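ホーム 製品 サポート マニュアル お問い合わせ

3章 はじめての一杯までの準備

いよいよ設置です!カプセル式コーヒーメーカー「Gratura」は、箱から出したその日に飲み始められます。最初のひと手間で味がぐっと変わるので、急がず順番に進めていきましょう。

3-1 置き場所を決める

1. 水平で安定した台を選びます。本体の後ろは、手のひら一枚分ほどあけてください。
2. コンセントに直接差し込みます。延長コードやたこ足配線は使わないでください。
3. 給水タンクを上に引き抜けるか、吊り戸棚の高さも見ておきます。

注意:コンロのそばや直射日光の当たる窓辺には置かないでください。

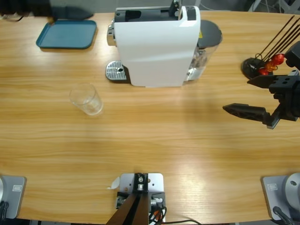 4. 電源を入れる前に、本体に貼られた保護テープをすべてはがします。タンクの底の内側に一枚、見落としやすいテープがあります。

3-2 タンクを洗って水を入れる

1. タンクを外し、薄めた中性洗剤とやわらかいスポンジで洗います。食器洗い機には入れないでください。
2. よくすすいでから、700 mlの線まで水を入れます。
3. カチッと音がするまで、まっすぐ下に押し込みます。

メモ:水は軟水がおすすめです。同じ豆でも硬水だと香りの出方がずいぶん変わるので、慣れてきたらぜひ飲み比べてみてください。これが本当に楽しいんです! 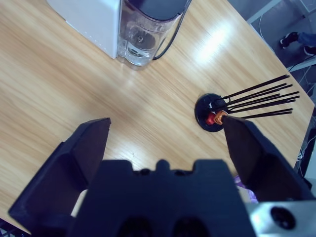 4. タンクのふたを閉めます。ふたが浮いていると、給水ランプがオレンジのまま消えません。

3-3 空運転をする

1. カプセルを入れずにレバーを下ろし、大きめの器を抽出口の下に置きます。
2. 「ロング」ボタンを押します。予熱に54秒かかり、そのあとお湯が出ます。
3. お湯を捨て、同じ操作をもう一度くり返します。

注意:抽出中はレバーを上げないでください。熱湯が飛び散るおそれがあります。 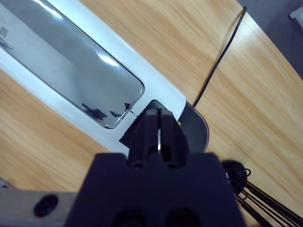

最終更新:6月(サポート文書 担当:Dae-han Myung)

3-4 最初のカプセル

1. 付属のお試しセット「Drultura」には11種類のカプセルが入っています。迷ったら、深煎りの「Levance」からどうぞ。ミルクにも負けない、どっしりした味です。
2. カップはお湯で温めておきます。
3. レバーを上げてカプセルを入れ、奥まで下ろします。
4. 「ショート」を押し、抽出が止まってから三つ数えてカップを取ります。最後のしずくまで味わえますよ!

メモ:泡が薄いときは、カプセルが斜めに入っていないか確かめてください。それでも変わらなければ、6章の「湯温の調整」へ進みます。使い終わったカプセルは、次にレバーを上げたとき回収箱に落ちます。回収箱は毎日空にして、水ですすいでください。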